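October, bench notes, gripper data / chopstick task

Carried on with the question left open last time: does the policy fail on thin objects because the demonstrations are poor, or because the width signal is too coarse at the closed end? Rafia thinks the first. I thought the second and am less sure after today.

Setup. Hand-held gripper demos only, no teleoperation. Training set is the house collection, 806 episodes after filtering. Evaluation set is 60 episodes held back by location, so no room appears on both sides of the split. Nazar redid the split script because the old one divided by episode and let the same table through on both sides. Earlier numbers from the old split should not be quoted anywhere. I have marked the old results folder as such.

Width signal. Plotted finger width against time for every chopstick episode in the held-back set. At the closed end the trace flattens well before the pads meet. Part of this is pad compression and part is the width estimate clipping. Checked the clipping by closing the gripper on feeler gauges on the bench. Below the second-thinnest gauge the estimate does not change at all. The lower limit in the config was copied from the previous finger set, which had harder pads. Changed it, re-exported, and the trace now keeps moving until contact.

Retrained on the re-exported widths, same seed, same schedule. The loss on the width channel is lower, as expected, given that the target is no longer a flat line for a third of the grasp. Loss on position is unchanged within noise. Loss on rotation is slightly worse, which I can't explain from the width change alone.

Looked at the rotation errors one by one. 22 of the held-back episodes have a rotation error above threshold at the moment of grasp. Most are long objects lying at an angle to the approach: chopsticks, a ladle, a ruler. The predicted wrist angle is close to the mean of the training set for that object class. So the model is averaging. Demonstrators approach a pair of chopsticks from either side depending on which hand they use and where they stand, and both are correct. A regression head will split the difference and arrive across the sticks at an angle nobody used.

Rostyslav suggested giving the head more modes. Tried it quickly with the diffusion head from the drawer task, no tuning. Rotation error above threshold falls, but the grasp point now wanders along the length of the object between samples. Want to see this with a fixed sampling seed before drawing anything from it.

Second thing found while going through the frames. The pre-grasp segment, from first view of the object to the start of closing, varies a lot in length. Some demonstrators hold the fingers wide open above the table for a long while before coming down. In training, those waiting frames outnumber the useful ones and teach the policy to hover. Zlata has seen the same on the cup task.
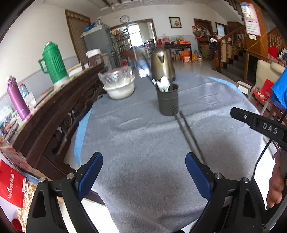
Hovering is easy to detect from the trajectory: speed under the limit, width at maximum, no change in height. I wrote a filter which keeps the first such frame and the last, and drops those between. It must not touch pauses made with the fingers partly closed, as those are often the demonstrator correcting the alignment, and we want them. Ran it on a sample of 24 episodes and checked each by eye. Two wrong cuts, both where tracking had dropped out and speed was reported as zero. Added a check on tracking status. No wrong cuts on the second run of the same sample, which proves little, as I wrote the check to fix those two.

Rafia's point stands for the waiting frames. The width clipping was real as well, but fixing it alone did not move the thin-object result much.

To do:
- Full re-export with new width limit and hover filter. Keep the two changes as separate flags so they can be ablated.
- Diffusion head with fixed sampling seed, chopsticks and ladle only.
- Ask Oleksandra whether handedness was logged at collection. If so, split the rotation errors by it.
- Measure pad compression on a worn set of pads. All gauge readings today were on new ones.
- Nazar to rerun the cup baseline on the location split.

Export started at 17:40 on the second machine. Do not restart it.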